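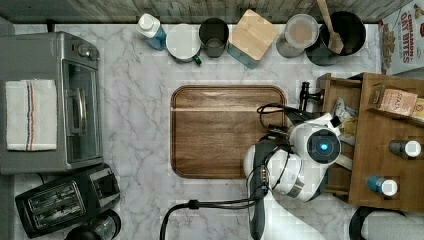 Seating the orchestra for a mixed programme

Plans for the Landura Hall stage are drawn once per concert and pinned up in the wings. The method below covers a programme in which a concerto stands between two works of different size, so that the stage must be reset at least once.

Before you start

Have the final instrumentation for every work, the stage drawing at 1:50 and the list of risers. Do not work from the season brochure. It gives titles and soloists but no doublings.

1. List the players for each work

Write one line per work, in concert order. Mark the largest string section and treat it as the base layout. If the overture uses 12 first violins and the concerto uses fewer, the back desks leave and the front desks do not move.

2. Fix the conductor's position

Measure from the stage lip to the front edge of the podium. All other distances are taken from this point. For a piano concerto, move the podium upstage first and draw the lid line before placing any string desks.

3. Place the strings

Allow one stand per desk. Keep the inner player's sight line to the podium clear of the desk in front. Cellos on the outside need more depth than violas, so check the spike positions against the riser joints.

4. Place wind, brass and percussion

Woodwind sit in two rows on the first riser, horns to the left. Leave 5 feet between the bells of the trombones and the nearest desk. Timpani go on the top riser with a clear route to the stage door.

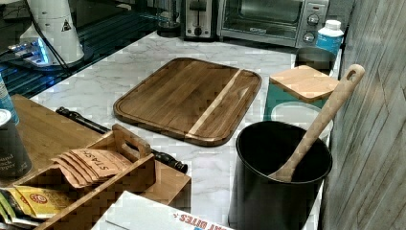

Countertop with cutting board, toaster and toaster oven

5. Write the reset sheet

The reset sheet lists moves in the order they are made: players off, stands, chairs, piano, podium, players on. Give each move to a named stagehand. A reset of more than 7 minutes should be taken in the interval.

6. Number and file the plan

Use the programme number, a stroke and the work number. The Kopecký concerto in programme 541 is therefore 541/2. Send one copy to the librarian and one to the orchestra manager.

Corrections to this page go to Ayuba Issahaku in the stage office.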